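Marnadix Cot FAQ

Answers to what parents ask us most about the Marnadix bedside cot, the Serrano mattress and the Herkeck travel bag. 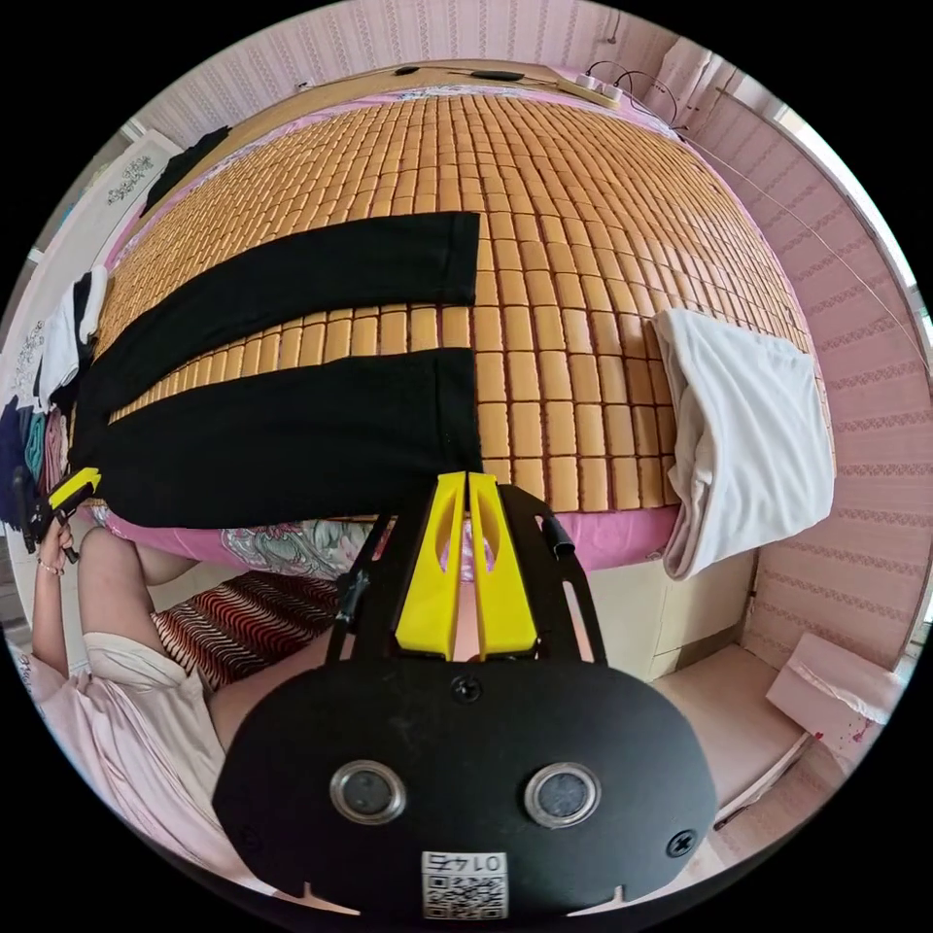

A bamboo mat over a pink patterned sheet.

Will the cot fit my bed?
It clamps to most bed frames with a side rail. Measure from the floor to the top of your own mattress first, then check the size chart. Please measure with nobody asleep on it.

How much is it?
The cot is $555. The cot with the Serrano mattress is $664. The full set, with the Herkeck bag and the matching dresser, is $1499, and no, the dresser does not fold.

Can I buy the mattress cover alone?
Yes, for $39. Most people end up with two, usually at 3 a.m.

How long does assembly take?
One nap. If your baby doesn't nap, ask a grandparent.

Is there a spare hex key?
There are two in the box, taped under the lid. One is for losing.

When do we stop using it?
As soon as your baby can push up on hands and knees, even if you only paid for it last month.

Does it come in gray?
It comes in three grays. Skallwood, our store, has all of them on the floor, and grown adults have argued over them there.

Can I return it?
Within 30 days, clean and in the original box — so keep the box, however much the cat likes it.

Who writes these answers?
Erzsébet Vida, at the Skallwood help desk. Complaints about the jokes go to the same address.

Last updated 29/06/2023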